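Crockery library opens at Bodmont hall

A lending library for bowls and plates has opened at the community hall in Bodmont, giving residents a way to feed a crowd without buying paper or plastic.

The scheme, called Zullaneo, holds 3,114 pieces of tableware, most of it given by households in the town and by a hotel that closed last winter. Anyone with a Bodmont address can borrow up to 200 pieces at a time and keep them for 9 days.

Carmela Barrios, who runs the library, said the idea came from a street party in Montoya Road where the bins were full before the food was finished.

"People had cupboards full of bowls at home and we were all eating off paper," she said. "It seemed daft."

The stock is kept on open shelves in the old cloakroom and sorted by size first, then by colour. Plain bowls are the most asked for. Patterned plates go out in pairs or larger sets, and odd ones are put aside for the craft group.

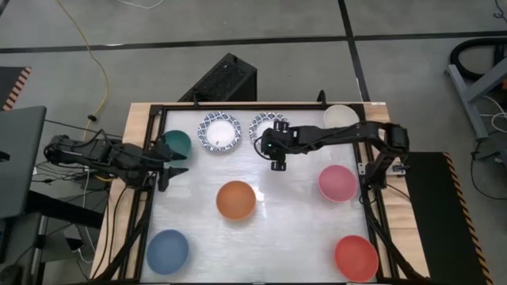 Do the colours in a set have to match?

Borrowers can mix them as they like, and most do. The library only asks that the same number of bowls and plates comes back, washed and dried, in the crates they went out in.

There is no charge for borrowing. A deposit is taken for larger orders and returned once the crates have been checked. Breakages are noted on a card - one or two are expected at any party - and borrowers are asked to replace a piece with something of a similar size if they can.

The library has filled 73 orders so far, among them a christening, two wakes and the Derano allotment supper. Eyerusalem Tsegaye borrowed bowls in several colours for her daughter's birthday and gave each table its own.

"The children knew where to sit by the bowl," she said. "I have already put my name down for December."

More soup bowls are wanted before the winter, along with small serving dishes and lidded crates. Donations can be left at the side door of the hall between 10am and noon. Chipped or cracked pieces cannot be taken.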